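Planificateur bloqué sur « start in collision » avec tapis brillant

kavam_jo
Bonjour, cellule à deux bras, table en profilés alu, tapis marbré vert et blanc au milieu. Depuis samedi le planificateur refuse un départ sur deux : « start state in collision ». La carte d'occupation se remplit de voxels fantômes au-dessus du tapis. Caméra à 8 images/s, voxels de 2 cm. Une idée ?

Norkwood
Reflets. La profondeur décroche sur les surfaces brillantes. Mets un tapis mat et c'est réglé.

kavam_jo
Le tapis reste, c'est imposé par le client (Bruvel).

gashi_dev
Pas d'accord avec Norkwood, enfin pas seulement. Chez moi c'étaient les câbles : ils ne sont pas dans l'URDF, donc le filtre de self-collision les laisse passer comme obstacles. Gonfle le padding du filtre et regarde si les voxels suivent le bras. Une photo de la table ?

kavam_jo

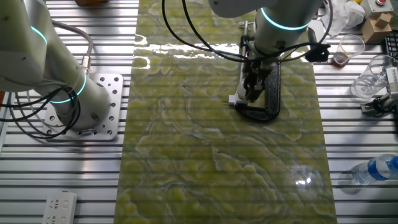
Les deux bras au-dessus du tapis, pince sur la pièce noire en C.

Norkwood
Je maintiens, les reflets en haut du tapis sont énormes. Et les gobelets transparents, côté profondeur, c'est n'importe quoi aussi.

gashi_dev
Les câbles du second bras font de grandes boucles juste au-dessus – aucun padding raisonnable n'attrape ça. Ajoute une capsule au modèle, attachée à l'avant-bras.

kavam_jo
Capsule ajoutée, plus de 80 % des départs passent. Pour le reste je teste un masque sur la zone des reflets.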